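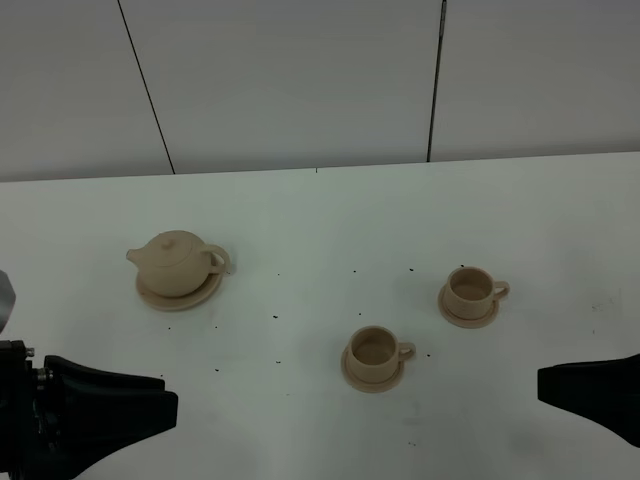 Ticket: Stock list import stops part way, and supplier name comes out garbled
Product: Tikgate Shop Desk
Opened: Jul 12, 2021
Priority: Normal
Status: Resolved

Customer wrote:

Good morning, and thank you in advance to whoever picks this up. I run the stock side of a tea and tableware shop in Tullden and we are in the middle of moving from Sterel, our old till program, over to Tikgate. I exported our whole stock list from Sterel, which comes to 4,000 lines (we have been going a long while and I never throw a product code away, I'm afraid), and tried to bring it in through Stock > Import > From file.

There are two things going wrong and I don't know whether they belong together. The first is that the import stops at line 900 every single time. There is no error, just the green tick and a cheerful "Import finished", and then everything after that line is missing. The second is that one of our suppliers is called Núñez, and wherever the name should appear I get NÃºÃ±ez instead. It has even gone on to the shelf labels, and I would hate for them to see it, as they have been so good to us over the years!

What I have tried so far: restarting the computer, a different browser, and exporting again from Sterel in case the first file was a dud. I also went through and typed Núñez in again by hand on one product, and that one stayed right, but I would rather not do the whole lot that way. Shop opens at the usual time so I may be slow to answer.

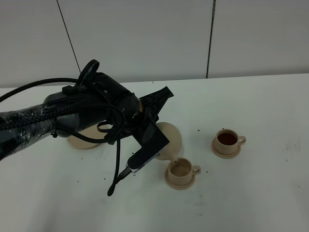

Attachment 2: black arm and gripper over the white table.

Support wrote:

Hello, and thank you for such a full account, it saves a good deal of going back and forth. I think you have two separate problems that happen to have turned up together.

The name first. Sterel saves its export in one kind of text encoding (UTF-8) and the import screen has been reading it as another. Plain letters look the same in both, so you only notice on the accented ones. On the import screen, open "File options" and change Encoding from "Western" to "UTF-8". The preview underneath should change straight away, so please have a look there before you press Import.

As for the stopping, could you open the file in a plain text editor (please don't use a spreadsheet for this, they like to tidy things up behind your back) and paste line 900 and the one after it into your reply? Please don't delete anything yet.

Customer wrote:

The encoding setting did it for the name, thank you! Núñez in the preview, with both its accents, and I was so pleased I made a cup of tea before doing anything else.

Still stops in the same place, though. The lines are:

TW-CAKE-10,Cake stand 10" footed,Tableware,12
TW-CAKE-11,Cake stand large plain,Tableware,6

I can't see anything wrong with either of them, but then I have been staring at this file since breakfast and have gone a bit cross-eyed.

Support wrote:

It's the inch mark after the 10. Our import takes a double quote as the start of a piece of text and then carries on looking for the other one, swallowing the rest of the file as it goes. It ought to have warned you, and I have passed that on to the people who look after the import screen.

Please make a copy of your file first. Then, in the text editor, use Find and Replace to change the double quote to the word inch, with a space in front. Save it as UTF-8 and run the import again with "Update existing products" ticked, so that the lines already in aren't doubled up.

Customer wrote:

All in, bar 16 lines that went to the rejected list. Those turned out to be old gift sets with no category, so I have given them one and they went through on the next go. I've reprinted the Núñez labels as well.

One more small thing for anybody else coming over from Sterel: it puts a blank line at the end of the export, and Tikgate grumbles about it, but it does no harm. Happy for you to close this one. Many thanks for your patience with me.

Support wrote:

Lovely news, and thank you for the note on the blank line, I've added it to our Sterel help page. Closing the ticket now. If you reply within 2 weeks it will open again by itself.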